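Clurkthorpe bypass levy, who's actualy voting for it?

sosina_m
Agenda's up for October. Levy is item 6. Anyone know which way the Didgate ward lot are leaning? Can't find a thing on the council site.

helju_e
Toledo is for, said so at the market. Metwally against last time, might of changed her mind. Rest keeping quiet.

KassaRoadRunner
Against. 2 parking rises already and now this. Petition has 1212 names, more than voted in our ward last time

sosina_m
Signing a petition isn't voting though. Half of those could be from out of town.

KassaRoadRunner
prove it then

parvaneh.g
Not a fan of the levy but the road is a disgrace. Lost a tyre by the Didgate turn. Where else does the money come from?

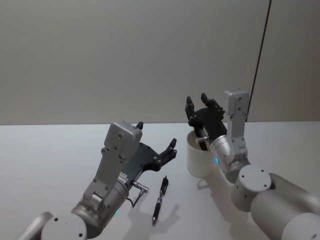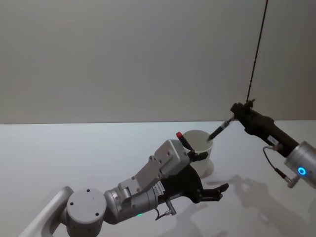
White tabletop and robot arms in both, white container in the second.

helju_e
County grant? Olga Toledo reckons they'd match it if we raise 500 thousand first. Not seen that in writing.

KassaRoadRunner
Course you haven't. Same promise as the footbridge

fadwa_metwally
Since I'm being talked about: still undecided. Want the full costings before the meeting. Email me, I do read them.

KassaRoadRunner
Fair enough, will do. Still a no from me

sosina_m
Thanks Fadwa. Is it a named vote or just hands up?

fadwa_metwally
Named, if two of us ask for it. I will be asking.

parvaneh.g
good. what time does it start, 6 or half past?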